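# Two managers, one Monday

17 Aug 2020

I've been meaning to write about onboarding ever since March, when I started at Fedari and spent my first week reading a binder. It was a big binder! I read all of it, with a highlighter, and by Friday I still couldn't have told you who approved a purchase or where to send a customer with a billing question.

My second start there (I moved over to the Platik account this summer) went so much better, and I keep turning over why. I had 2 people looking after me, one for the work itself and one for all the little things you feel silly asking your boss. We met for 20 minutes every morning for 5 days, coffee in hand, and after that they mostly left me alone, though the door stayed open.

I told an old friend over at Rusetti about it, and she said they'd tried the same thing and dropped it when everyone got busy. That's the hard part, I think. Those short talks are the first thing to slide off the calendar, and then the new person goes quiet, and you take the quiet for settling in.

Anyway, I've asked if I can be the "little things" person for whoever joins us next, and I'm putting together a page of questions I wish I'd asked sooner. If you have any of your own, please send them along, I'd love to add them.
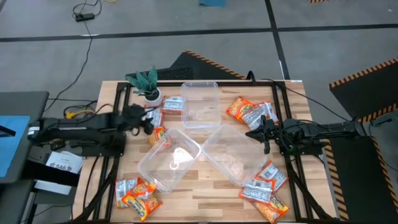

The first one on my page, by the way, is "who do I tell when I'm going to be late with something?"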